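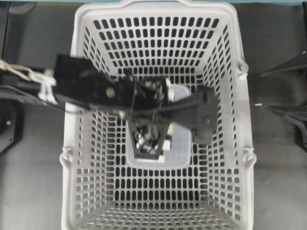
Istitz, June

Cleaning slotted plastic baskets

Dust and grease collect in the slots, mostly where the walls meet the base. Knock out dry debris first. Mix 2 tablespoons of baking soda into 4 cups of warm water and soak the base for around 20 minutes. Work a bottle brush through each row from the outside in, then rinse from the inside out.

Do not use acetone or scouring powder. Both dull the surface, and a dull surface holds dirt.

Dry upside down on a rack, out of direct sun. Check the handle lugs for hairline cracks before loading. A cracked lug cannot be glued reliably.

Notes: Emese Kun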